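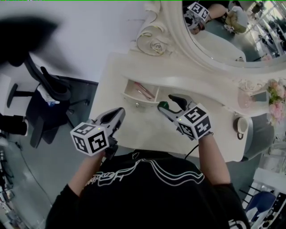
What Is a Vanity Table?

A vanity table is a small table with a mirror, used for brushing hair, washing the face with a cloth, or getting dressed up. It is also called a dressing table. Most have three parts: a flat top, a mirror, and at least one drawer.

The top

The top is a work surface. Many tops are painted with gloss paint. Gloss paint dries to a smooth, hard layer, and spilled powder wipes off it with a damp cloth. The back edge of the top may be straight or scalloped. A scalloped edge is made of a row of curves, like the edge of a scallop shell.

The mirror

A mirror is a sheet of glass with a very thin layer of metal on the back, usually silver or aluminum. Light passes through the glass, hits the metal, and bounces back. This bouncing is called reflection. If you stand 2 feet from a mirror, your reflection seems to be 2 feet behind the glass.

The border around a mirror is its frame. The frame covers the edges of the glass, which can be sharp. Some frames are carved with roses and scrollwork. Scrollwork is a pattern of lines that curl like rolled paper.

The drawer

A drawer is a box that slides in and out. The knob on the front gives your fingers something to pull. Long, thin tools such as makeup brushes and tweezers are often kept in a shallow drawer, where they lie in one layer and are easy to find.

Putting things away

Sort first. Thin tools go in the drawer. Jars stay on top with their lids closed. A cup can hold combs. Flowers go to one side, out of the way of your elbows. Artificial flowers need no water, but they do collect dust.

Words to know

Gloss: a shiny finish.
Reflection: light bouncing off a surface.
Scalloped: having an edge made of curves.

Text by Lingyun Ding. Checked by Zaid Jaber.

Related articles
How a Drawer Slides
What Is Glass Made Of?
Why Dust Settles
Knobs, Handles and Hinges
Inside a Hairbrush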